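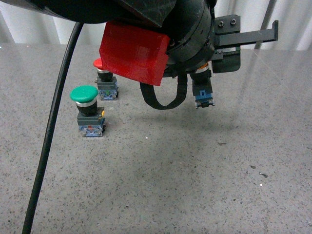
Keith Bloxham reckons the Juvix is a toy and anyone paying for one should have bought a proper used groovebox instead. Said so under my first impressions post, twice, and added that the kick "sounds like a shoebox being sat on." Fair enough Keith. I had it for a weekend at that point. Now it's been since February and I've played it out, so, full review.

What it is: small desktop drum machine from Plevitz, 12 tracks, 11 kits on board, battery or USB power. No speaker. Headphone out and a stereo pair on the back, full size jacks, thank you.

Kick first. Keith is half right. Out of the box the default kit is thin, boxy, no weight under it. Go to kit 6, pull the decay back, push the drive to just past noon and it's a different machine. Played it through the rig at Kitelari and the low end held up fine next to finished records. Why that isn't the first kit you hear I have no idea.

Hats are great. Open hat especially, bit of grit, sits on top of everything without hurting. Claps are fine. The toms I haven't used once. Rimshot gets used on every single thing I make now, my friends are sick of it.

Sequencer is quick. Hold a step, turn a knob, done. Swing is per track and it feels good around the middle of its range, gets drunk past that. You can chain patterns but you can't name them, so by midnight you're guessing which one had the breakdown in it. I write mine on tape. Storage is 100 patterns, plenty for me, Uriel Huerta filled his in a month and had to start dumping them to the laptop.

Bad stuff. The menu for MIDI sync is buried and the manual has the steps in the wrong order (sync source comes AFTER channel, they print it teh other way round). The power switch is right beside the cable, I've killed it once mid set. Filter knob steps if you turn it slow, you can hear it on pads, less so on drums. And no mute groups! On a live machine. Come on.

Compared to the Steyn: Steyn has the better filter and much nicer pads. Costs a lot more though and its heavy. Nuria Zabala lent me hers for a few nights and I gave it back without crying. For techno and anything steppy I'd take the Juvix. For house with long filter moves, Steyn.

Latest firmware fixed the clock drift for me. If you're buying used check it's on there before you judge the timing.

Would I buy it again, yeah. Four out of five, the missing one is for the mute groups. Putting up a recording of the Kitelari set once I've trimmed the first bit where the levels are all wrong.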